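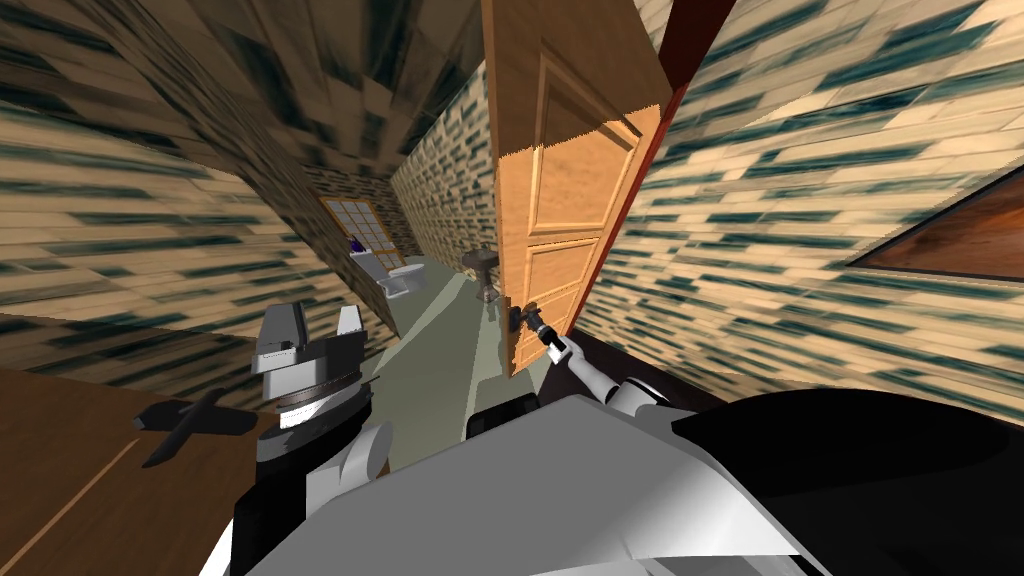

One commenter on my last post wrote that gripper choice hardly matters once you're working in simulation, that you can bolt on whatever comes with the arm model and get on with your life. I used to think so too! Then I spent most of September opening doors with the Mutasmont two-finger gripper, and I've changed my mind pretty thoroughly.

So, the review. Mutasmont is the stock gripper in the Hirkbridge two-arm package, black on the right arm in my setup, and I ran it against the Jilldale parallel jaw on the same doors, same controller, same everything. I did 200 tries with each. The Mutasmont opened 917 megabytes of log files' worth of doors (sorry, I never clear my logs) and I ended up liking it a lot more than I expected to.

What's good: the fingers are slim, so they get in behind a lever handle without banging the plate. The contact settings that come with it are sensible, and I only had to touch the friction once. The Jilldale has a stronger grip on paper, but it's chunky, and on narrow handles it kept nudging the door before it had hold of anything. Very annoying to watch, and I watched a lot of it.

What's not so good: the wrist. If you come in at a steep angle the Mutasmont runs out of twist, and then the elbow has to swing out to make up for it. In a tight hallway or a small bathroom that gets ugly fast — I had to move the base back and start over more times than I'd like. The Ziółkowski controller helps some, mainly with its softer approach mode, but you have to dig three menus deep to switch it on, and it goes back to the default every time you reload.

The manual is 312 pages and the part on handles is one of them. Come on.

I'm keeping the Mutasmont on for door work and saving the Jilldale for boxes and drawers, where the extra squeeze is nice to have. Round knobs are next, if I can get the soft mode to stay on.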